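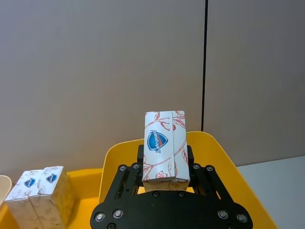 Silviu Mihăilă buys his soap by the carton and stores it in the hallway, which is the first thing I wanted to talk to him about when I got to his place in Godside. (The second thing was lunch, but he beat me to it.)

"People think I'm getting ready for the end of the world," he said, handing me a bowl of bean soup. "I just don't like running out."

He runs a small pantry swap out of his front room. You bring in what you have too much of, you take what you need, and everything gets sorted into bins by color. Yellow is for soap and anything else you wash with. Blue is for paper goods, and I've already forgotten what green was, sorry Silviu!

I asked why soap stays in its box. I'm a person who rips them all open at once and piles the bars in a drawer, and I said so. He put his spoon down.

"No, no, no. The box is how you know what it is! You look in the bin, you see the blue shield on the Safeguard, you see the little leaves and flowers printed on the white, you're done. A bare bar of soap could be anything."

He also likes the boxes standing on their short ends, like books. Lying flat they slide under each other, he says, and then somebody digs and the whole bin is a mess by noon. I told him my drawer was a mess by noon too and he looked truly sad for me.

The swap started 11 years ago, when he was still working at Gerkilen and a neighbor left him a closet full of household stuff before moving away. "I had 60 bars of soap and one pair of hands. So I put a note on the door." Last year 777 items went through the front room, and he has every one of them written down in a notebook, in pencil, with the date.

Does he ever turn anything away?

"Open shampoo. Candles, because they make the soap smell like candles. And a man once brought me 100 shower caps." He took six.

We did some sorting after lunch, me badly. I kept laying things down flat and he kept coming along behind me and standing them back up, still talking the whole time about his sister's kitchen remodel. He wants to add shelves in February if he can move the coat rack, and he's looking for more bins with a rounded rim, the kind that don't dig into your arm when you carry them. If you've got one you're not using, he's in most afternoons.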